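Home | Bench Notes | Projects | Hardware | About | Subscribe
We use cookies to remember your settings. Accept | Manage

Filed under: Manipulation, Chores, Notebook

July, started 9:40 am

Toy tidying again. Every time I tell people what I do all day they ask when the thing can pick up after their kids, so fine, that's the Purura task list now: toys, cups, socks, dish towels, in that order. I've been putting off the soft stuff for ages because boxes are so much nicer (a box stays the shape you left it!) but a living room floor isn't made of boxes.

Settings carried over from the old Clikdale runs, close speed at 200, force limit untouched. I did change the approach height in the config and I want that written down somewhere, so here it is: config 388, not 386, which still has the bad wrist offset in it. Please don't load 386.

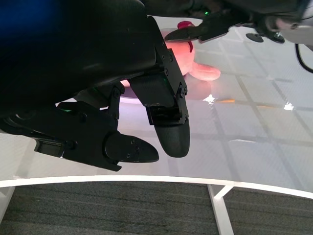 The part I keep chewing on is how little force a plush needs and how hard it is to know when you've used enough. With a mug you get a nice sharp jump in motor current and you stop. Stuffing just gives and gives – the curve goes up like a lazy hill and my threshold is basically a guess. I tried plotting the slope instead of the raw value and I like it better, though it's noisy at the low end and I haven't filtered it yet.

Also had a long argument with myself over whether clearing a dish counts as a toy task or a kitchen task. Amden's chore list splits them up. I think that's silly, because at home a toy ends up wherever a toy ends up, and a machine that can only tidy one category at a time is a very expensive toddler.

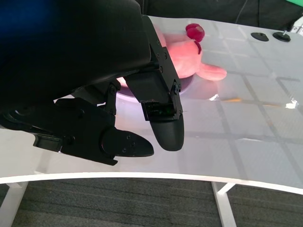 Lunch, then two hours on the logger. It was dropping the last few samples of every run, so the file labeled 1,278 is short at the end and shouldn't go into any averages. Fixed now, I think (flush before close, classic). Restarted numbering at 572 to match the Cuadros sheet.

So can it do chores yet? My feeling today is that single objects on a clean table are close, and a real bedroom is nowhere near. Speed bugs me most. I could clear a whole shelf while the planner is making up its mind!

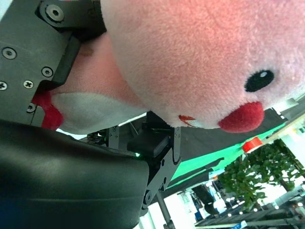

Comment from Purura: I wouldn't worry about speed at all. If it runs while I'm at work it can take all afternoon over one toy box, as long as I don't come home to find it stuck on the first one with a fault light on.

Okay, fair, and that does move recovery up my list. Next up: filter the slope signal, write a proper "let go and try again" routine, and order more fingertip pads before we run out. Socks after that. I'm dreading socks.

Get new bench notes by email. Enter your address to subscribe.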